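4.2 What the money did once it reached the buildings

I should say up front that I went into this part of the study expecting a boring answer. The Oswood district changed its funding formula in July, moving from a flat amount per school to an amount that follows each student, and I figured the schools would just do what they had done before with slightly different numbers on the page. I was wrong, and I've had to rewrite this section twice because of it!

The basic change is easy to describe. Every school got an extra $507 for each student who qualified for reduced-price meals, and principals could spend it however they liked as long as it went to staff, supplies or after-school time. Schools with fewer than 500 students also kept a small-school payment, which the board had nearly dropped (I sat through that meeting, and it was a long one).

When I went through the spending records for the three schools in my sample, Riro Elementary had put 97 percent of its new money into staff - mostly reading aides, plus more hours for a part-time counselor. Bodari Middle went the other way and spent most of its share on after-school classes, including cooking and home skills. Nilsuwan High held back a big piece for the spring, and the office there told me they were worried the formula would be changed again before they could hire anyone. I can't really blame them.

What I take from this is that the same rule can look like three different policies depending on who is reading it. I don't think my sample is big enough to say which choice was best for students, and the test scores I have so far (see Table 3) don't settle it either. Supply spending was the hardest part to trace, as it gets coded under half a dozen different lines.

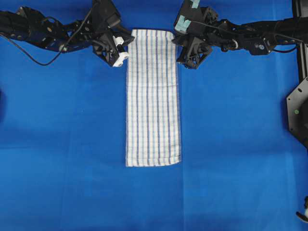 Oswood, Apr 6, 2021
Figure 2. Striped towel on a blue cloth.

For the supply lines I ended up going back to paper receipts, which took far longer than I'd planned. I left out anything I couldn't match to a school, so the supply totals in the next section are a bit low - probably more so for Bodari than for the other two.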